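Room Setup Assistant, part-time - Rudley

Wevby is looking for one person to keep the tables and shelves in our workroom in order, 5 mornings a week. You will wipe down the white tables, put glassware and racks back along the wall, and restock caps and tubes from the storeroom. 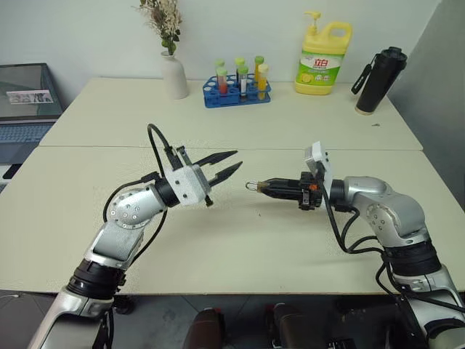

Shifts start at 900 Primiler Road, ground floor, and the work is mostly standing. You should be careful with breakable things and able to follow a written list. Lab experience is helpful but not required - we will train you in the first week.

Pay is $135 per morning. Start date is in June.

To apply, send a short note and one reference to Rianne Wuyts at the front office. Questions about hours go to Andor Deák.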